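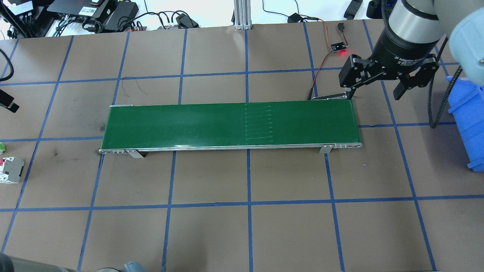
Two fingers good: a month with the Grarnov adaptive gripper and the Zumden mini conveyor

Posted 26/08/2022 by Vasanthi Bhat

Reviews of grippers tend to be written by people who have picked up one cube. I have now picked up a great many cubes, along with bottle tops, foil sachets, a bar of hotel soap and my own lanyard, and I feel ready to hold forth.

First, what I was after. We do small sorting jobs: light parts come down a short belt, an arm takes them off at the end and puts them in a bin. For the past couple of years we did this with a Firkex parallel gripper, a plain pair of jaws that slide in and out. It has never let us down, mainly by never attempting anything. In July, Rizwan Minhas, who pays for things, agreed that we could try a jointed two-finger gripper and a proper little conveyor to go with it, provided I wrote down what I thought. He may have had a paragraph in mind.

The gripper

The fingers are linkages with flat pads on the ends. Close them on something narrow and they pinch, pads parallel, much as the Firkex does. Close them on something fat and round, far enough up between the fingers, and they fold in behind it. The sales sheet calls this adaptive. It's a fair word. I would also accept "clingy".

Fitting it took a morning. The bolts go in easily, the pins line up, and the wrist plate that comes with it fitted our arm, which I mention only because the Firkex plate fitted no arm known to science and had to be redrilled. The cable is another matter. There is one, it leaves from the side of the body, and it is exactly as stiff as a garden hose in January. You have to leave a generous loop hanging beside the wrist or the last joint runs out of slack halfway through a turn. Leave too generous a loop and it sweeps the table. On the second day it swept a tray of bottle tops on to the floor with what I can only call follow-through.

Setting the grip force is pleasant. You get a slider and a number, and the number means something. I was able to hold a foil sachet without bursting it on the first try, and to burst one on the second, having grown confident. Speed is set in the same place. Leave it at the low end for anything round, because at full speed the pads arrive at slightly different moments and a ball will squirt out sideways with real ambition.

Now the part I didn't enjoy. When the fingers fold, the tips move up as well as in. If you are reaching for something flat on a surface, you have to bring the wrist down while the fingers close, or the pads rise over the thing and shut on air. Anyone who has used this sort of gripper before will be nodding in a tired way. The manual gives it two sentences, on the page after the one about disposal. Qiuyue Yu wrote us a small correction that lowers the wrist to match, and since then thin parts have been fine. Out of the box, thin parts were a comedy.

The other complaint is width. Wide open, the fingers take up a lot of room, and anything with a rim, a post or a neighbour is at risk. Working over the end of a belt is about the friendliest place you could put it, as there is open air on one side. Working down inside a deep bin is grim. We tip our bin contents out now, like savages.

The conveyor

The Zumden is a narrow green belt with an aluminium rail, held up on little metal brackets. It looks like something from a very small airport. The belt surface is glossier than I'd like, and that matters if you have a camera overhead, as we do. Ceiling lights come back off it as pale patches, and for the first week our software took one of these for a part and asked the arm to fetch it. The arm, to its credit, tried all afternoon.

You can deal with this in three ways: move the lights, move the camera, or tell the software to ignore that bit of belt. We chose the third and then forgot we had, so that real parts in that spot also stopped existing. Krishnamoorthy Ramasamy eventually hung a sheet of tracing paper under the nearest lamp. It cost nothing and works better than anything I did.

Belts mark easily too. Any gripper that touches down on one will leave its opinion behind, and light scuffs on green show up nicely. They haven't troubled the camera so far. They trouble me, but I'm told that's a matter for me.

The brackets are good enough for light loads and not a gram more. Lean on the rail and the whole thing shuffles along the table. I would advise putting some sort of grid on your work surface, in tape, before you do anything else. We used blue on brown. When the belt creeps you can see at a glance that it has crept, and put it back where the arm believes it to be. Half of robotics is keeping furniture where you left it.

Stopping and starting

The sensor at the end of the belt is the best buy of the lot. It's a small thing on a bracket at the rear rail, wired to a bare circuit board, and its job is to say when a part has arrived. The Zumden people will sell you a tidy box to do the same work. I haven't bought the tidy box. The bare board does have a red light bright enough to read by, and the wire to it is so thin that I've learned to move round that corner of the table sideways.

Timing is where it gets fiddly. The belt doesn't stop dead when told; it rolls on a touch. A light part comes to rest a little further along than a heavy one. With the Firkex jaws, that was enough to miss. With the Grarnov fingers open over the end of the belt, the part can stop early or late and still be somewhere between the pads, and this more than anything is what I'd be paying for. The old gripper wanted parts delivered to its door. The new one will at least come down the path.

Against the others

We also had an Agarwal suction cup on loan for 2 days. On smooth flat things it beats both grippers hollow, and on anything with a texture it simply kisses the part and leaves. It's also loud. Gertraud Grabner, whose desk is nearest, compared it to a person finishing a milkshake for a living, and asked when it was going back.

For the long comparison I ran the same mixed lot through both finger grippers, 865 picks each, spread over 6 afternoons. I won't pretend this was science. The Grarnov dropped fewer, and most of what it dropped was the soap, which I'd have dropped as well. The Firkex was quicker per pick when it did pick, and it was much easier to predict. If it missed, it missed the same way every time, and you could fix that. When the Grarnov misses, it finds a fresh way to do it.

Who should buy what

If all your parts are one shape, keep your plain jaws and spend the money on lighting. If your parts are a jumble, and your arm has somewhere open to work, the adaptive fingers are worth having, correction script and all. I'd buy the conveyor again, grudgingly, with a matt belt if they ever offer one. I'd buy the sensor twice, and probably will have to, given the wire.

Things I haven't tested: anything heavy, anything wet, anything hot. The pads are said to be replaceable. Ours still look new, and I've asked Zumden for a price on a spare belt in the meantime. Rizwan has asked for the lanyard to be left out of the next round.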